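3.2 Sorting by colour and the cost of a wrong bin

Participants in the household study were asked to keep a paper diary of how they put away small objects shared by more than one person. 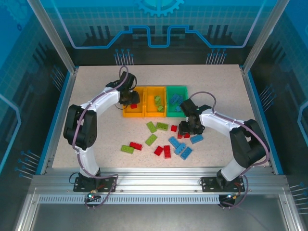
The diary asked for three things at the end of each tidying session: what was put away, who put it away, and whether anything had to be moved again later the same day. We did not ask people to time themselves. In the pilot, those who had been given a timer tidied faster than usual and wrote less, and the entries from that stage were left out of the analysis.

In total, 309 people returned a diary that could be used. Between them they recorded 911 sessions in which at least one object was put away by somebody other than the person who had last used it. We call these shared sessions. All figures in this section refer to shared sessions unless stated otherwise.

Households were free to choose their own way of sorting, and most had one before the study began. We grouped the methods under three headings: sorting by colour, sorting by kind, and sorting by owner. Building bricks, crayons, buttons and sewing thread were most often sorted by colour. Kitchen tools and stationery were nearly always sorted by kind. Sorting by owner was common for gloves, chargers and toothbrushes, and rare for toys, even in homes with several children.

Figure 3. Plastic building bricks being sorted into three open bins, two orange-yellow and one teal-green.

Sorting by colour was the method that new members of a household picked up most quickly. Visitors, lodgers and grandparents could usually follow it without being told. It was also the method most likely to be dropped. Of the households that began the study sorting by colour, 23 had changed to another method by the final week, and most of these said that the container for one colour had filled up while the others stayed half empty. The usual answer was to let the extra pieces go into the nearest container with room – and once that had happened a few times, the rule was no longer kept by anyone.

Containers and their labels matter here. Earlier work by Farías on shared kitchens found that people read the colour of a container as an instruction, even when no such instruction was meant. Our diaries support this. Several families owned boxes whose colours had no link to what was kept in them, and in these homes the same mistake came up again and again: green items were put in the green box. Written labels reduced the number of mistakes but did not remove them. Two parents wrote that younger children ignored the label and went by the box.

Six households changed their containers during the study so that all of them looked alike. In each of these the number of objects moved again fell in the following week. The group is too small for a firm conclusion, and a household that goes to the trouble of buying new boxes may well be paying more attention to tidying in general. We report the result because it agrees with what people said in the closing interviews, where matching boxes were often described as dull but easier.

Disagreements were recorded less often than we had expected. Where they did occur, they were seldom over the method itself. People argued about objects that fitted two groups, such as a striped button or a pair of kitchen scissors that lived in the desk. Some homes dealt with this by keeping one container for anything in doubt. These containers were popular – they were also the ones that were never sorted out, and by July several of them held more than the rest put together.

The next section looks at who does the putting away, and at how far the work is spread between adults and children in the same home.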